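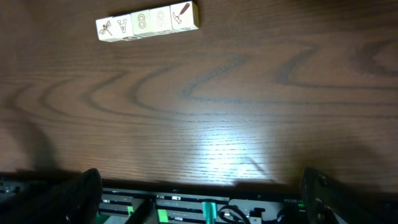

Wrist view, row of five blocks at the far side of the table.

Teleop demos fine, trained policy misses the end block. Glare, or my demonstrations?

Posted by Raju_bench in Teaching and Teleoperation

I am collecting demonstrations for a simple job: pick the end block from a row of alphabet blocks and set it down apart from the others. Two-finger gripper, wrist camera only, driven from a hand controller at 25 Hz. I have 633 episodes recorded since July. Replaying the recorded actions open loop works well enough if the blocks are put back in the same place.

The trained policy is another matter. It approaches the row, slows down, then closes short of the block or lands on the join between the first two. The table is varnished wood and the overhead light leaves a white patch between the fingers in most of the wrist views. The blocks are pale on top, so my first thought was that it is confusing the two. Before I re-record anything I would like to know whether others have had trouble with a reflection like this, or whether I should be looking at how I drive the arm.

Training log, in case it matters: loss flat after step 2685, no change with a longer run.

Shabani Gachanja
Accepted by poster

Check the demonstrations first. A reflection that shows up in every episode and at run time is usually learnt as background. It becomes a problem when it moves differently from how it moved in training, so keep the lamp and the blinds as they were while you test.

A more likely fault is hesitation. People driving by remote control tend to stop above the row, correct sideways, stop again, then go down. With no history in the input, a stopped frame looks the same whether the next action is left, right or down, and the policy averages them. Plot gripper speed against time for twenty or so episodes. If there is a flat section before the descent, trim it or record again with one steady approach.

Also look at where the end block sits in the wrist view just before you descend. If it is off to one side in some episodes and between the fingers in others, pick one and keep to it. I line up over bare table first, then move across. 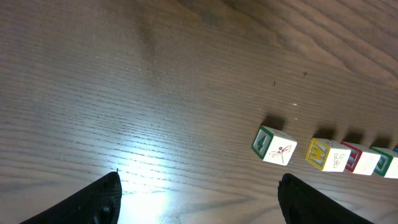

Onon

Put a matt cloth down. Fixed it for me.

Stonau_2326

The cloth will change the background, so the existing 633 episodes will no longer match what the camera sees. If you go that way, plan on recording a new set, or at least a mixed one.

On the join between blocks: vary the spacing. If the row is always packed edge to edge, the policy has seen very few cases where a block has clear table on both sides, and it has no reason to learn where one block stops. I record a third of my episodes with the end block already set apart from the rest. Turn the blocks between episodes as well, otherwise it may fix on one printed face and ignore the shape.

I would not bother with open-loop replay as a test. It only tells you that the arm repeats itself.

Raju_bench

Plotted the speeds as suggested. There is a pause before the descent in nearly all of them, longest in the Sunday session. I will trim those and record a new batch with mixed spacing before touching the lighting. Does anyone know if the Pritano recorder can cut idle frames on export, or does it have to be done afterwards?

Shabani Gachanja

Afterwards. Set the threshold on joint speed and gripper command together, or you will cut the frames where the fingers are closing.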